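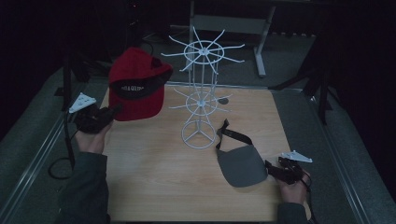
Figure 3. Tabletop wire rack with two pieces of headwear, a red baseball cap and a gray sun visor, on the wooden table surface.

4.2 Small wire racks and the storage of headwear

Headwear presents a particular difficulty in the study of household and small-shop storage. Unlike folded garments, a cap or visor has a shape that its owner generally wishes to preserve, and it occupies far more volume than its weight would suggest. Participants in the Atholm interviews described hats as items that "end up on top of things," and the inventories collected in the same households bear this out. Of the 44 dwellings visited, few had any fixture intended for hats, and most kept them on shelves, on door handles, or stacked inside one another in a closet.

The tabletop wire rack is one of the simpler fixtures sold for this purpose. The type considered in this section (Figure 3) has a thin central pole, a circular base that rests flat on the table, and two tiers made up of a ring with wire spokes radiating outward. The tiers differ in size, the upper one being the larger. On the upper tier, the spokes end in small hooked points. Racks of this general form have long been used on shop counters, where they carry light goods such as key rings and hair accessories, and they have moved into the home largely through secondhand sales (Afridi and Nuttall, in preparation).

Two categories of headwear were chosen for close study. The baseball cap has a closed crown and may be hung by its rear strap or rested crown upward over the ends of several spokes. Zaidi's field notes from Sodomholm record both practices, sometimes within one household. Respondents who hung caps by the strap spoke mainly of saving space, while those who rested them over the spokes were concerned with the crown. Caps bearing printed lettering on the front were more often placed facing outward, and several respondents gave the lettering as the means by which they told one family member's cap from another's.

The sun visor has no crown and cannot be rested over a support in the same manner. Its brim is broad in relation to the rest of the item, and its strap forms a loop when fastened. A loop of this kind passes easily over a hook, and the visor then hangs with the brim projecting to one side. Respondents in Butt reported that visors hung in this way tended to catch on neighboring items whenever the rack was turned. In these homes the visor was commonly removed from the rack altogether and laid flat on the nearest surface.

Order of placement also received comment. Samuel and Yousafzai observed that people who began with the upper tier often had to lift items away again in order to reach the lower one, particularly where a wide brim overhung the spokes beneath. Filling the lower tier first avoided this difficulty, although it placed the heavier load of attention on the part of the rack with the shorter spokes and the least clearance. A light rack loaded on one side only is also liable to lean, and respondents who were aware of this placed their second item opposite the first.

The findings on shelf storage, drawn from the same households, are set out in Section 4.3.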